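Skekico Sweater Bag by Stundham
Flat storage for knitwear that has had enough of hangers 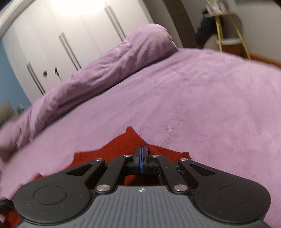 How many sweaters fit in one bag?
Four chunky ones or seven thin ones, folded flat. You can get more in if you kneel on the lid, and we know people do, but the zipper was not consulted.

The Skekico is a flat cotton bag for keeping sweaters over the summer. It slides under a bed or sits on a closet shelf. It has a zipper on three sides, two handles, a clear window and a card holder in which you can write "sweaters," in case the view through the window leaves any doubt.

We make it because a knit on a hanger gets longer every month. It starts with two small horns at the shoulders and ends as a dress. Drawers are better, provided you own a drawer that isn't already full of phone chargers.

What you get

One bag, with a removable base board. One cotton pouch for cedar, with the cedar in it. A folding guide printed on the inside of the lid, where you will find it in October, several months after you needed it.

Measurements

Length 90 cm, width 46 cm, height 16 cm
Capacity 66 liters
Weight of the cotton shell without the board 262 grams
Fabric: unbleached cotton canvas, 230 grams per square meter
Window: clear film, stitched and taped
Colors: natural, slate, and a green that photographs as slate

Measure the gap under your bed before you order. Measure it at the center rail too, where it is lower. Our most common return is a perfectly good bag that went in at the side and stopped halfway.

Folding for the bag

A bed is the best surface for this, mostly for being the only large flat thing in a house without mail on it. Spread the sweater out face down and pat the ribbing back into line with your palms. Fold one sleeve straight across the back, then fold it down so the cuff points at the hem. Do the other one. Bring the sides in a little and fold the body in half, or in thirds if it's long. You should have a rectangle. If you have something else, open it up and try again, or put it at the bottom of the stack with the thick ones, which should be there anyway.

Wash everything first, including the one you wore only twice. Moths like what people leave behind on a collar far more than they like the wool, and a sweater that looks clean in May can look like lace by fall. Let it dry all the way through. Cuffs and hems take longest – give them another day after you've decided they're done.

Loose fuzz can stay. If it bothers you, go over the surface with a sweater comb before folding, using short strokes in one direction. Pulling fibers off by hand is very satisfying and makes more of them.

About the cedar

Cedar smells nice and may discourage a moth that was undecided. It won't do anything about moths already living in the closet. Sand the pieces lightly when the scent fades and they'll come back for another season. The pouch ties to a loop inside the lid so that the wood doesn't rest on the knitting, as cedar oil can mark pale yarn.

The version before this one

The first Skekico had a zipper on one side only, and getting the bottom sweater out was like delivering a calf. Bram Declercq, who cuts our patterns, moved to three sides and added the base board after his own bag sagged in the middle. He also wanted wheels. We have asked him to write down his reasons.

Care

Take out the board and the cedar. Machine wash cool, zipper closed, and hang to dry. Expect the canvas to shrink by about two percent the first time; the board has been cut to allow for it. Don't iron the window. The board wipes clean with a damp cloth and should be dry before it goes back in.

Goes with

Huttunen sweater comb, beech handle, two sets of teeth
Bernov drying rack, mesh top, folds flat and will pinch you once
Skekico Half, the same bag at half the length, for scarves, hats and the one glove

Returns

Unused bags can come back within 90 days. We can't take back bags that have been washed, monogrammed or slept on by a cat, though we're happy to sell you a second one so the cat can keep the first. Spare base boards and zipper pulls are listed under Parts. Replacement cedar is sold by the pouch and ships in a plain envelope that will make your mailbox smell like a hamster cage for an afternoon.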